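Folding T-shirts on a bed without a table: what am I doing wrong?
Community help > Laundry > Folding

Dorottya Gál
Posted 8/1/26

I fold on the bed, on top of a smooth off-white sheet, and my shirts come out shaped like Ohio. I lay the thing flat, bring a sleeve in, and the armpit bunches up in protest. The blue one has beaten me twice. 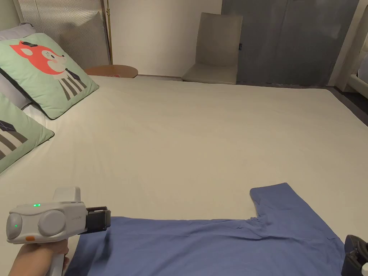

Reading time: 2 min

I have 40 of these to get through. Is it the mattress? My sister swears by a board, but my sister swears by a lot of things.

quezada_folds

It's the armpit. Pull the side seam straight before you touch the sleeve, then smooth toward the hem. If it still looks like a crumpled blue cloth, shake it out and start over.

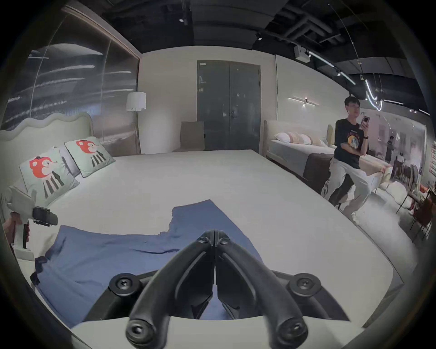

200 words

Mattresses do give a bit, so press with a flat palm. Ten seconds a shirt once you've got it. And leave the fox cushions up by the headboard, where they can't get folded by mistake.

Raltberg

Roll them. Done.

notmont10

Rolling is giving up, but fine. What helped me was keeping the unfolded stuff in one heap at the edge of the bed and working in the middle.
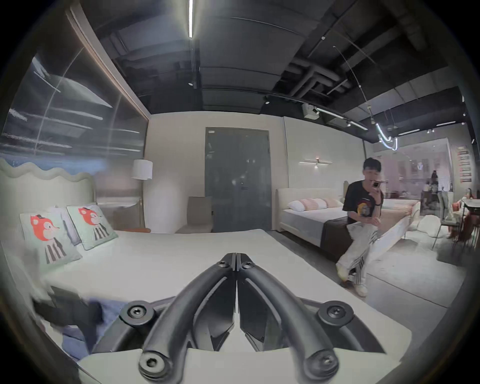
Dark things go last in my house, as they show every bit of lint and I like to be tired when I find out.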